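Pretance Play Kitchen Library
Frequently Asked Questions for Borrowers

Who may borrow a play kitchen set?
Any registered child care provider, preschool or family holding a current Laur lending card may borrow. One card covers 2 sets at a time.

How long is the loan period?
Sets are lent for 3 weeks. A loan may be renewed once, unless another borrower has placed a hold.

What does a set contain?
Contents vary. A list is fastened inside the lid of every storage tub. Borrowers should check the contents against the list on the day of pickup and report differences before the set is used.

How should the pieces be cleaned before return?
Hard plastic food, plates and bowls should be washed by hand in warm water with mild dish soap, rinsed and left to air dry. Dishwashers may not be used. Soft or stuffed pieces should be returned unwashed in the bag provided.

May bottles and other hollow pieces be put under water?
No. Wipe them with a damp cloth. Water trapped inside is difficult to remove and may cause mold.

What happens if a piece is lost or broken?
Please write the name of the piece on the return slip. The first 2 missing pieces on any loan are not charged. Broken pieces should be returned with the set and kept away from children in the meantime.

Where are sets returned?
Returns are accepted at the Zastska branch desk during opening hours. Tubs may not be left in the book drop.

How should the table be prepared for sorting and wiping down?

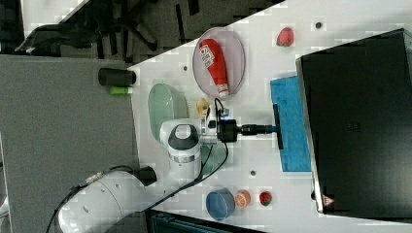 Text and photo: Gunārs Ozoliņš | Updated March 1, 2026
Use a flat, light-colored surface, on which small pieces such as the strawberry are easy to find. Lay bottles on a plate, as with the ketchup bottle, so that they do not roll. Keep dishes apart from food, and wipe the surface before the pieces are set out. Sponges and wipers used on play food should not be used for real dishes.

Whom should I contact with other questions?
Call the lending desk at extension 1549 and have your card number ready. Requests for the April loan period may be made at the same extension.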